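Storage and Picking, Unit 2 – Small Items: Trays, Tubs and Which Way Up
Lecture notes, Promness evening stream
September 14, 2024

Typed up fast after class, sorry for spelling. Read before the prac. The Brestov group did the first half last time so skip to "Sorting order" if you're with them.

Recap

- Last unit: cartons, shelf labels, heavy stuff low.
- This unit: anything you can lift in one hand. Tubes, little bottles, sachets, jars, soap.
- Chemist and supermarket toiletries are the worst of the lot. Odd shapes, slippery, tip over if you look at them.

Container types

Three things get mixed up constantly, so fix the words now.

Tray – shallow. You can see everything in it from where you're standing. Good for items being worked on.
Tub or bin – deep. Holds more, hides more. Good for finished items, or bulk of one kind.
Carton – cardboard, goes away on the truck. Not for sorting in.

Depth matters more than people think. A 300 mm deep bin with small tubes in it is a lucky dip by lunchtime. Ask the Berrada store, they had lip balm at the bottom of one from May.

Colour

- Colour = a job, decided before you start. Write it on the board.
- Don't change colours halfway through a shift. If you must, empty everyting first.
- Same colour can come in two depths. Say "shallow yellow" or "deep yellow" out loud. "The yellow one" is how stock gets lost.
- Some people can't tell certain colours apart. Label the rim as well, thick marker on tape.
- Position backs up colour. Working left to right: incoming, checking, done. Keep it that way all day.

Standing items up

Squeeze tubes: cap down if the cap is flat and wide enough. Crimped end on top. The tube stands by itself and you've got something thin to pinch. If the cap is round or narrow, lay it flat and don't fight it.

Bottles: base down, always. Small clear bottles go where you can see the fill level. Don't lean a bottle on a tube – the tube gives and both go over.

Tall item in a shallow tray will stick up past the rim. Fine on the bench, not fine for carrying. Lay it down or move it to a tub first.
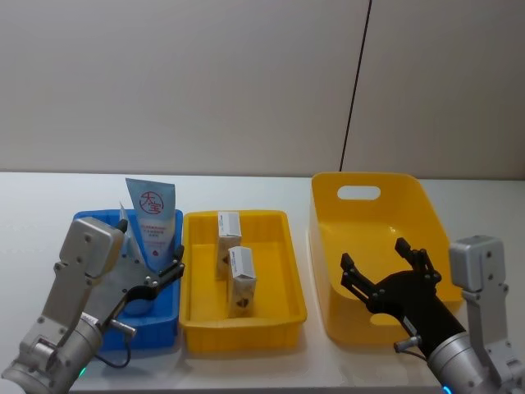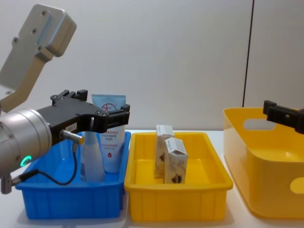

Blue tray on the left, squeeze tube on its cap, crimp up.

Sorting order

1. Clear the bench. Wipe it. Light coloured top if you have the choice, dropped bits show up.
2. Containers out in a row, long sides square to you, small gap between them. Fingers need the gap.
3. Incoming tray filled, one layer only. No stacking in the incoming tray!
4. Take the item at the edge first, then work inwards. Reaching over a standing tube to get the one behind is how they all go down.
5. Check: cap tight, seal there, label readable. Look at the back of the label as well as the front.
6. Pass or set aside. Set asides go in their own container, not on the bench "for a sec".
7. When the incoming tray is empty, refill. Don't top up half way.

Speed: beginners some 80 items an hour, don't chase more than that in the first prac. The marking sheet gives nothing for speed.

Labels in other languages

Came up in questions. Plenty of imported skin care, with the main label in Chinese, Korean, French etc. You don't need to read it to sort it.

- Match by shape, colour and logo first.
- Then match the barcode. Barcode wins every argument.
- Two sizes of the same cream can look identical apart from one number on the back. Check teh volume.
- Can't match it? Set aside with a sticky note. Do not guess.

Cleaning down

Plastic trays with ribbed sides hold dust and dried cream in the grooves. Warm soapy water, old toothbrush, rinse, stand on end to dry. Don't nest them damp, they stick and they pong. Bench cloth is separate from tray cloth.

For the prac

- Closed shoes, sleeves up, hair tied.
- Sheet 124, both sides. Bring a pen that works.
- Veltico trays are in the tall cupboard, bottom two shelves. Put them back by colour and then by depth.
- Pairs. One sorts, other one checks, then swap.

Short written bit due at the end: half a page on why you chose your container for each item. Dot points OK. Mention depth somewhere or you'll lose the mark.

Not covered, do at home: sachets (hanging versus filed), glass jars.

Related handouts
Unit 1 – Cartons, Shelves and Heavy Things Low
Unit 3 – Sachets, Jars and Breakables
Reading a Barcode Label
Bench Set-up Checklist
Sheet 124 (printable)

Comments

Guest: is the half page per person or per pair?

Course page: Per person. Will fix the sheet.

Guest: At my work we do finished on the left because of where the door is. Would that lose marks?

Course page: No, so long as it's written on the board and stays put the whole session.

Guest: the toothbrush thing is great, got years of gunk out of our trays at the shop. Any tips for sticky label residue? tried eucalyptus oil and it left the tray a bit cloudy

Guest: dish soap and a long soak worked on ours, overnight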